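From: Yuzuki Imai
Date: 2022-08-03
Subject: Re: [gollero-users] How many demos before the first training run?

Someone on the Karakaya team wrote:
> We stopped at 1000 episodes and the policy still fumbles thin parts.
> Is it worth going to 2000, or should we change what we record?

Change what you record first! We had the same trouble in January with the molded tray task. Our set was at 777 episodes and nearly all of them began from the same spot, so the policy had only ever learned one approach. Now the operator shifts the trays before every take, and we grab them by the edge, with the wrist camera running the whole time.

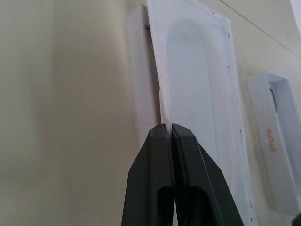 We also keep the misses — a slipped grasp followed by a second try is great material, as long as you label it. The Eto set is at 2951 episodes now and I'm having more fun with it than with anything else in the lab.

White plastic on a pale surface is hard on the depth channel, so check yours before you record a big batch. Happy to share our labeling sheet, and I'd love to see a few of your bad episodes.

Yuzuki
Grillstead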